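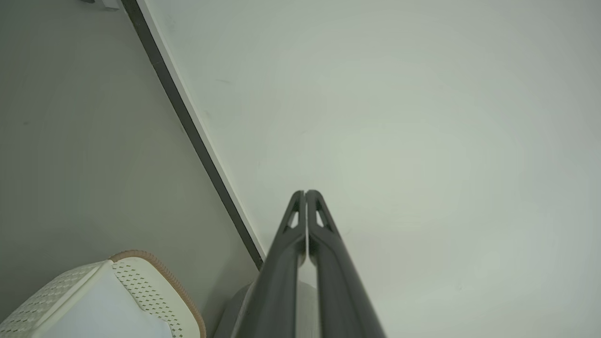
Laundry detergent sheets: your questions

Updated 2025-08-20 by Nuria Asfaw

Do the sheets get clothes as clean as liquid?

On a shirt you wore to the office, sure. So would warm water, more or less. On cooking oil and grass I had mixed luck with all three brands I paid for (Bramuden, Zillo and Araya), and the oil stain on my gray apron outlived every one of them.

Are they really free of plastic?

Read the ingredients. Most sheets are held together with PVA, a plastic that dissolves in water. How fully it breaks down after it goes down the drain is still argued over. A cardboard sleeve doesn't settle that.

The box says "351 loads." Is that true?

Only if you use half a sheet for a small load, and you find that out in the fine print. I use a whole one and sometimes two. Do the math on your own washer before you compare prices.

Can I use them in cold water?

You can. Tear the sheet up first and put it in the drum before the clothes. In June I skipped the tearing and picked a slimy patch off a pillowcase.
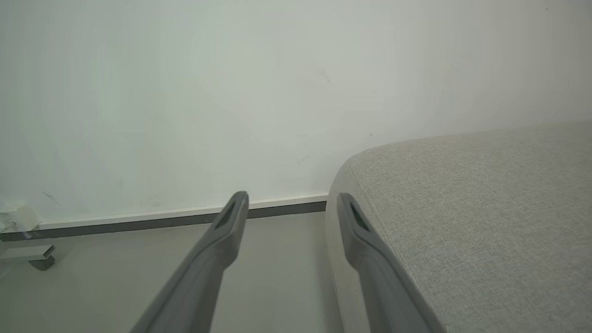
What about cushion covers and other thick fabric?

Check the care label first - plenty of covers say dry clean only, and no sheet changes that. If yours can be washed, run an extra rinse.

Bristley claims over 1,000 five-star reviews. Should I trust them?

I read 16 of the newest. Six were about the shipping and two were for a different product.

Should I switch?

If you hate lugging jugs up the stairs, try the smallest pack. If you're hoping to save money, I haven't seen it happen yet.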